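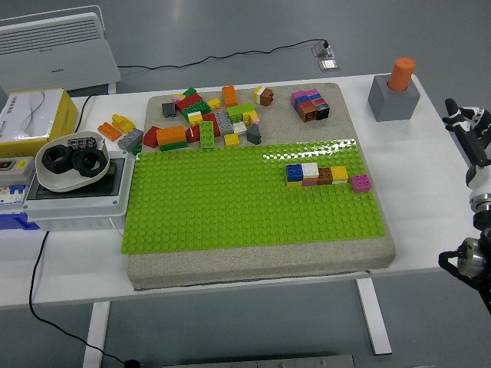 Marichka Onyshchenko would start with the color, and she says most questions about secondhand bricks are color questions that people mistake for cleaning questions. A white brick that has gone yellow is not dirty. Washing it leaves it clean and yellow.

Onyshchenko runs the sorting room at Clorkik, which buys mixed lots of used building bricks and resells them by part and color. The stock list stood at 2,896 part and color combinations in September. Of those, 1,885 are held in quantities large enough to fill a school order without substitutions.

The process begins with dry sieving to remove grit, hair and paper. Bricks are then washed in mesh bags at low temperature. "Forty degrees Celsius is our ceiling," she says. "We had a thermostat reading 41 for most of a morning and I pulled the batch and checked it by hand. It was fine, but I wanted to see it." Transparent parts are washed separately by hand, as they scratch against the others.

Grip is tested after drying. A sample brick is pressed onto a reference plate, lifted off, and pressed again. Worn bricks tend to fail on the second press. "People test once," she says. "A tired brick will often hold once."

Yaryna Derkach handles the color grading and disagrees with Onyshchenko on peroxide treatment, the usual home remedy for yellowing. Derkach considers it acceptable for white and light gray. Onyshchenko does not sell treated parts at all. "The color comes back, and I can't tell a customer when," she says. Derkach's answer is that the label could say so. For now, yellowed whites go into a discount bin sold by weight.

Brown and dark red are a separate problem. In her experience, certain older bricks in both colors crack at the corners under ordinary pressure, and the crack is hard to see under warm light. The room was refitted with daylight tubes for this reason — the old fixtures now hang in the packing area.

Lots are stored in shallow drawers, 2,000 small bricks to a drawer at most. Deeper drawers were tried and given up, as the sorters kept taking from the top and older stock never moved.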